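Wrist camera or overhead camera for a suturing pad?
Posted in Robotics help

batulia_lab
We practice knots on a white pad with red lines and black thread. I must choose one camera for comparing two needle grippers. The wrist camera shows the jaw tip well, but everything near it is soft.
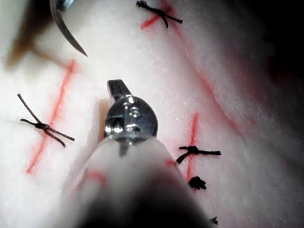 My budget is 1000, cables included. Is it better to fix the focus first, or buy an overhead one?

Bruven
Fix the focus first. I set mine at the jaw tip and made 18 trials with each gripper. The needle point was readable then – the sleeve stayed blurred, but I don't need it.

miettinen9
overhead. always

Brornham
I would keep both if the controller has two inputs. Please check also your lamp, a dark corner is hard for tracking.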